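끈적끈적은 왜 끈적끈적할까?

어릴 때 저는 테이프를 너무 좋아해서 집에 있는 테이프를 다 써 버리고 혼난 적이 많아요. 종이 상자로 만든 잠수함, 종이 상자로 만든 더 큰 잠수함, 그리고 한 번은 신발 두 짝을 서로 붙여 놓기도 했어요(왜 그랬는지는 저도 몰라요!). 그런데 그렇게 많이 쓰면서도 테이프가 왜 붙는지는 한 번도 궁금해하지 않았어요. 테이프니까 붙지, 하고 끝이었죠.

그러다가 얼마 전 도서관 어린이 모임에서 한 친구가 손을 번쩍 들고 물었어요. "풀은 왜 풀통 안에서는 안 붙어요?" 와, 저는 그 자리에서 제대로 대답을 못 했어요. 집에 와서 책을 거의 세 시간이나 뒤졌고요. 오늘은 그때 알게 된 걸 하나씩 이야기해 볼게요. 준비물은 없어요. 밥풀이 좀 있으면 좋고요.

매끈한 건 사실 매끈하지 않아요

책상을 손바닥으로 쓱 문질러 보세요. 매끈하죠? 그런데 우리가 개미보다 훨씬훨씬 작아져서 책상 위에 내려앉는다면 깜짝 놀랄 거예요. 사방이 언덕이고 골짜기거든요. 사람 손가락은 그렇게 작은 울퉁불퉁함을 다 느끼지 못해서 매끈하다고 생각하는 거예요.

이제 책상 위에 공책을 올려놓아 볼까요. 우리 눈에는 공책이 책상에 딱 닿아 있어요. 하지만 아주 작은 세계에서 보면 언덕 꼭대기 몇 군데만 겨우 닿아 있고 나머지는 텅 비어 있어요. 산맥을 뒤집어서 다른 산맥 위에 얹었다고 상상하면 비슷해요. 공책을 들면 그냥 쏙 들리죠? 닿은 데가 얼마 없으니까 당연해요.

그럼 골짜기까지 꽉 채우면 어떻게 될까요? 바로 여기서 끈적끈적이 나와요.

아주 가까우면 서로 당겨요

세상의 모든 물건은 원자라는 알갱이로 되어 있고, 원자들이 모이면 분자가 돼요. 물도 공책도 여러분 콧등도 다 그래요. 그런데 분자들은 서로 아주 가까이 다가가면 살짝 끌어당기는 성질이 있어요. 어려운 말로는 '반데르발스 힘'이라고 해요. 외우지 않아도 돼요. 저도 한참 동안 '반데... 뭐였더라' 하고 다녔어요.

이 힘은 하나하나는 정말 약해요. 게다가 조금만 멀어져도 금방 사라져요. 머리카락 굵기만큼 떨어져도 이미 너무너무 먼 거예요. 그래서 공책은 책상에 안 붙어요. 닿은 곳이 너무 적으니까요. 하지만 골짜기 구석구석까지 스며들어서 분자들이 엄청나게 많이 가까워지면 이야기가 달라져요. 약한 힘도 한꺼번에 모이면 꽤 세요. 줄다리기할 때 유치원 동생 한 명은 금방 이길 수 있어도, 동생 백 명이 줄을 잡으면 우리가 질질 끌려가잖아요.

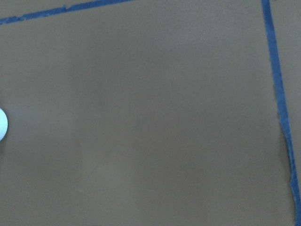 풀이 물컹하거나 줄줄 흐르는 것도 그래서 그래요. 액체는 골짜기로 스르르 흘러들 수 있거든요. 돌멩이는 못 하는 일이죠. 종이에 풀을 바르면 풀이 종이 섬유 사이로 들어가고, 그 위에 다른 종이를 덮으면 그쪽 섬유 사이로도 들어가요. 양쪽 산맥 골짜기를 풀이 다 메워 버리는 거예요.

그러면 물도 되지 않나요?

좋은 질문이에요! (제가 묻고 제가 칭찬했네요.) 물도 골짜기에 아주 잘 들어가요. 젖은 종이를 유리창에 대 보면 착 붙죠. 젖은 유리컵을 받침 위에 올려놓았다가 들면 받침이 따라 올라올 때도 있고요. 물은 분명히 끈적이의 절반은 해내고 있어요.

그런데 물로 붙인 종이는 살짝만 밀어도 주르륵 미끄러져요. 물은 액체 그대로라서 안에서 자꾸 흘러 버리거든요. 그리고 물이 다 마르면 골짜기를 메우던 게 없어지니까 종이가 툭 떨어져요.

풀은 들어갈 때는 흐르고, 들어간 다음에는 굳어요. 이게 비밀이에요. 물풀 속에는 물이 많이 들어 있는데, 그 물이 종이로 스며들고 공기 중으로 날아가면 남은 것들이 단단해져서 골짜기에 꽉 박혀요. 저는 이걸 알고 나서 풀칠하고 바로 들어 올리는 버릇을 고쳤어요. 뭐, 거의요.

자, 이제 도서관 친구의 질문에 답할 수 있겠죠? 풀통 안은 뚜껑이 닫혀 있어서 물이 도망갈 데가 없어요. 물이 그대로 있으니 풀도 굳지 않고요. 뚜껑을 열어 둔 채 잊어버리면 며칠 뒤에 풀 주둥이가 딱딱하게 막혀 있죠. 풀이 통에 제대로 붙은 거예요. 우리가 원한 건 그게 아니었지만요.

순간접착제는 또 달라요. 순간접착제는 물이 날아가서 굳는 게 아니라 거꾸로 물을 만나서 굳어요. 공기 속이나 물건 겉에 있는 아주 적은 물기만 만나도 분자들이 손에 손을 잡고 긴 줄을 만들어요. 손가락에 묻으면 순식간에 붙는 까닭도 우리 살갗에 늘 물기가 있어서예요. 이건 꼭 어른과 같이 써야 해요. 저는 엄지와 검지가 붙어서 한참 동안 '오케이' 손 모양을 하고 다닌 사람이니까 제 말 믿어도 돼요.

테이프는 안 마르는데요?

맞아요, 테이프는 떼어서 바로 붙여도 붙고, 한참 기다려도 딱딱하게 굳지 않아요. 테이프에 발린 끈끈이는 참 묘한 물건이에요. 액체 같기도 하고 고체 같기도 해요. 꾹 누르면 아주 조금 흘러서 골짜기로 들어가고, 잡아당기면 껌처럼 쭉 늘어나면서 버텨요. 그래서 테이프를 붙일 때는 손가락으로 꾹꾹 문질러 줘야 잘 붙어요. 살짝 얹어 두기만 하면 언덕 꼭대기에만 닿거든요.

그런데 테이프는 둘둘 말려 있잖아요. 끈끈이가 바로 아래층 테이프 등에 계속 닿아 있는데 왜 한 덩어리가 안 될까요? 많은 테이프는 등 쪽에 끈끈이가 잘 달라붙지 않는 물질을 얇게 발라 놓았어요. 미끄럼틀에 초를 칠한 것처럼요. 그래서 잡아당기면 찌이익 하고 풀려요.

페인트칠할 때 쓰는 테이프는 일부러 약하게 만든 거예요. 칠하지 않을 곳에 붙여 놨다가 나중에 떼어야 하니까 너무 세게 붙으면 벽지까지 따라 나와요. 세게 붙이는 것만큼이나 알맞게 약하게 붙이는 것도 어려운 기술이래요. 붙였다 뗐다 하는 메모지도 그래요. 끈끈이가 작은 공 모양으로 띄엄띄엄 있어서 종이에 닿는 곳이 적어요. 공책에 붙였다 떼도 공책이 안 찢어지죠.

먼지는 끈적이의 적

테이프를 바닥에 떨어뜨렸다가 주워서 붙여 본 적 있어요? 잘 안 붙죠. 끈끈이가 먼지에 먼저 붙어 버려서 그래요. 끈끈이 입장에서는 할 일을 다 했어요. 붙으라고 해서 붙었는데 하필 그게 과자 부스러기였을 뿐이에요.

기름 묻은 손으로 만져도 힘이 약해져요. 기름이 얇은 이불처럼 골짜기를 덮어 버리거든요. 추운 날에도 테이프가 말을 잘 안 들어요. 끈끈이가 차가워지면 뻣뻣해져서 골짜기로 흘러들지 못해요. 겨울에 베란다에서 상자를 붙이다가 자꾸 떨어지면 테이프를 잠깐 손으로 쥐고 있다가 써 보세요.

도마뱀붙이는 풀을 안 발라요

제가 이번에 책을 뒤지면서 제일 신났던 부분이에요! 도마뱀붙이(게코라고도 해요)는 벽도 타고 천장도 타요. 발바닥에 끈적한 게 있을 것 같지만 만져 보면 보송보송하대요. 대신 아주 가느다란 털이 빽빽하게 나 있고, 그 털 끝이 또 더 가느다랗게 갈라져 있어요. 그 작은 끝들이 벽의 골짜기 속으로 들어가서 벽의 분자와 아주 가까워져요. 아까 그 약한 힘, 유치원 동생들 기억나죠? 도마뱀붙이 발에는 동생들이 어마어마하게 많은 셈이에요.

그렇게 잘 붙는데 걸을 때는 어떻게 뗄까요? 발가락을 끝에서부터 돌돌 말아 올려요. 한꺼번에 떼려면 힘들지만 한쪽에서부터 조금씩 떼면 쉬워요. 스티커를 뗄 때 우리도 귀퉁이를 먼저 살살 들어 올리잖아요. 도마뱀붙이랑 우리가 같은 방법을 쓰고 있는 거예요.

바닷가 바위에 붙은 홍합도 대단해요. 물속에서는 보통 풀이 잘 안 붙어요. 물이 먼저 골짜기를 차지하고 있으니까요. 그런데 홍합은 발에서 특별한 단백질을 내보내서 실을 만들고, 그걸로 젖은 바위에 단단히 매달려요. 파도가 철썩철썩 때려도 말이에요. 과학자들은 홍합을 흉내 내서 몸속의 젖은 상처를 붙이는 풀을 연구하고 있어요.

밥풀로 해 보기

옛날 사람들은 무엇으로 붙였을까요? 아주아주 먼 옛날에는 자작나무 껍질을 태워 얻은 까만 타르로 돌날을 나무 자루에 붙였어요. 짐승 가죽과 뼈를 푹 고아서 만든 풀도 있었고요. 우리나라에서는 쌀이나 밀가루로 쑨 풀로 문에 창호지를 발랐어요. 우리 할머니는 봉투를 붙일 때 밥풀을 쓰셨는데, 밥상에서 한 알 집어서 쓱 문지르면 끝이었어요.

여러분도 해 볼 수 있어요. 따뜻한 밥알 몇 개를 숟가락으로 곱게 으깨고 물을 한두 방울 넣어요. 종이 한 장에 얇게 펴 바르고 다른 종이를 덮은 다음 손으로 꾹꾹 눌러요. 그대로 두고 놀다 오세요. 바로 뗀 것과 다 마른 다음에 뗀 것이 어떻게 다른지 비교해 보면 재미있어요. 밥알을 안 으깨고 통째로 붙인 것도 하나 만들어 보세요. 어느 쪽이 더 잘 붙을지 먼저 맞혀 보고요!

밥풀이 붙는 건 밥 속의 녹말 때문이에요. 녹말은 뜨거운 물을 만나면 물을 잔뜩 머금고 걸쭉해져요. 그러다 물이 날아가면 딱딱해지고요. 그릇에 말라붙은 밥풀이 얼마나 안 떨어지는지 설거지를 해 본 사람은 다 알죠.

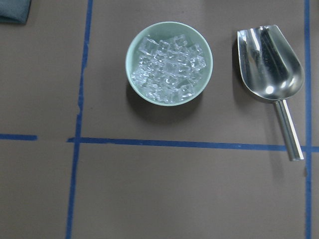
리스 판호버는 이 글을 먼저 읽어 보고, 집에서 밥알 대신 밀가루로 해 봤더니 풀이 몽글몽글 뭉쳐서 종이에 혹이 났다고 편지를 보내왔어요. 찬물에 밀가루를 먼저 잘 풀고 나서 약한 불에 저어 가며 데우니까 그제야 매끈해졌대요. 그리고 이런 질문도 덧붙였어요. "그런데 제 건 왜 마르면서 종이가 쭈글쭈글해졌을까요?"

그건 종이가 물을 먹어서 그래요! 종이 섬유는 물을 머금으면 통통하게 불어나고, 마르면 다시 줄어들어요. 그런데 골고루 젖지 않으면 어떤 데는 많이 늘어나고 어떤 데는 조금만 늘어나서 종이가 울퉁불퉁해져요. 풀을 아주 얇게 바르고, 마르는 동안 무거운 책을 올려 두면 훨씬 나아요. 책에 풀이 묻지 않게 사이에 깨끗한 종이를 한 장 끼우는 것도 잊지 마세요. 저는 잊어버려서 제 국어사전이 758쪽에서 안 펴져요.

밀가루풀을 불에 데우는 건 꼭 어른한테 부탁하세요. 남은 풀은 오래 두면 곰팡이가 생기니까 그날 다 쓰고요. 다음에는 비누 이야기를 해 볼게요. 밥풀 묻은 손부터 씻고 만나요!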